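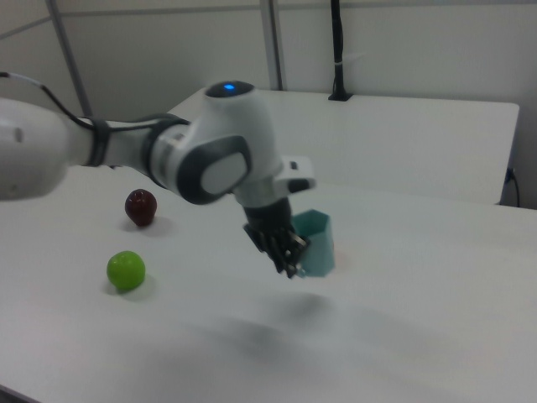

4/7/22

Made the lentil soup again tonight. Third try since March and the first one I'd serve to anybody. Used the red lentils from Carbone, two carrots, one onion, cumin, and the end of the tomato paste. Cooked the onion a full 9 minutes before anything else went in. Last time I rushed it and the whole pot tasted raw.

Pendo came by at six and had two bowls. She thinks it needs more salt. I think she salts everything. We left it alone and put the shaker on the table.

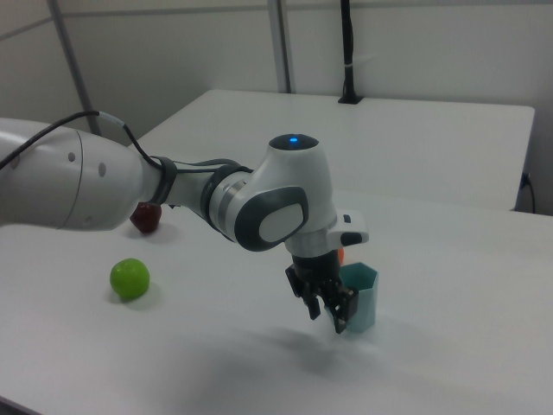 Photo: Junhao Xu

Worked out the calories after dinner. 336 a bowl without bread. The canned kind I used to buy at Drollo was higher and half the size. With bread and butter it goes up a good bit, and I had bread and butter.

Junhao wants the recipe for his mother. I told him I'd write it out once I settle the liquid. Four cups was too thick and five was thin, so next time four and a half, and I'll hold back the lid for the last part.
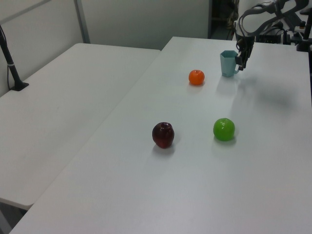 Still not sure about the finish. Vinegar was too sharp on the second batch, and tonight I left it out and missed it. Something sour has to go in at the end. A green citrus, which the round fruit next to the dark red apple looks like, would do it, squeezed in off the heat. Will try half a lime on Sunday. The apple I'd keep for dessert.

Three containers in the freezer, one in the fridge for lunch. Need cumin and more onions. The big pot is soaking.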